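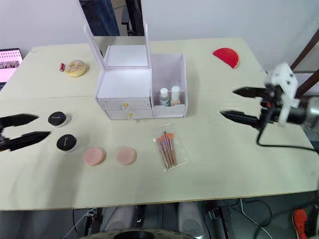
Page last changed: May, by Noémie (bench list and brush bag bits redone)

Mukcombe Robotics Club - workshop tips, Tidy the Vanity task

Quick page, typed between sessions. If you're on the Wednesday group read the whole thing. If you're only helping pack up, skip to Packing up.

The task again, short version. Two arms, one table, one vanity organizer with a mirror lid and two drawers. Loose stuff on the table goes where it belongs. Same task at the Skiston meet, except they pick the layout and we don't see it till we're standing there.

Laying out

Organizer at the back, middle, lid up. Drawers face the front edge. Jars and sponges out in the front half, brushes near the centre. Leave room for both sets of fingers to open wide.

The two small bottles start in the side compartment. Don't lay them down, don't swap them with the ones from home. We did that once and the run meant nothing.

Toy donut and the red half-round are distractors. They stay on the table on purpose! Vary where they sit. Irfan had a whole evening of lovely runs with the donut in one spot, moved it a hand's width and the left arm went for it every time.

The seam

Table is two panels. Check the seam before you start, run a fingernail across. If one side sits proud the sponges catch when they get dragged. Folded card under the low leg, then check again. Not tape over the seam - we tried it, the edge lifts and then you've got tape on a gripper.

Sponges

Flat ones, pink. Hard to pick up with pointed fingers, easy to pinch too hard. Close slowly, lift, wait a beat, then move. Wash in warm water and a drop of dish soap, squeeze, dry overnight on a rack. Damp ones grip differently so don't run them straight off the rack. If one has a permanent dent retire it to the cleaning bucket.

Jars

Black lids. Do them up firmly first, a loose lid comes off in the fingers and the jar stays behind. Wipe with a barely damp cloth, no spray. Fingerprints on a shiny black lid show up in the camera view as a pale smear and Sidra reckons that's worth a few missed grasps. Can't prove it. Wipe them anyway.

Brush bag

Keep the brushes in the clear bag for now. Yes it's slippery. Press the air out and fold the top over so there's something to pinch, handles all one way if you can. Light bouncing off the plastic is the worst of it, so turn off the lamp nearest the bench and use the ceiling lights only. Kausar wants to try it without the bag after the meet. After.

Lipstick tube

Rolls. Bit of putty the size of a lentil underneath while you're setting up, then TAKE IT OFF before the run. Judges at the last meet checked.

Drawers and knobs

Small round knobs, they work loose. Quarter turn by hand before every session, no screwdriver, you'll strip it. If a drawer sticks rub a candle stub along the runners. Not cooking oil, it goes gummy in about a week and smells. Bottom drawer first when you're teaching it, then top.

Mirror

Vinegar and water, soft cloth, lid held from behind with your other hand. Stand back and wear something plain if you're behind the table, you'll be in the reflection. Stripey jumpers are out, sorry Anum.

Cables

The gripper cable needs slack, a good loop, but it shouldn't lie where the arm has to sweep. Before you start, move each arm by hand to its furthest reach and watch the cable the entire way. Floor leads go behind the legs. Chairs pushed right back.

Grippers

Wipe the fingers with isopropyl between groups. Check the bracket screws while you're there - snug, not gorilla tight. Spare screws in the Arain tin, second shelf. If the tin's low tell me, don't borrow from the other kit.

Laptop

Onel login is on the card in the lid of the toolbox. Write down every run, good or bad, with initials. We've logged 1378 so far and roughly 700 of those are usable, mostly becuase people forgot to note the layout. A run with no layout note is no use to anyone. Aim for 40 clean ones per group before the meet.

Packing up

Arms to rest, power off, then cables. In that order please. Sponges to the rack. Jars, tube and bottles in the lunch box with the blue clips, tissue between the bottles. Mirror lid down gently. There should be 14 pieces on the card taped inside the box lid, tick them off, initial it. Lock the cupboard, key goes back to Kausar.

Doors open 6:30, arms on by quarter to seven. Bring a snack that isnt crumbly.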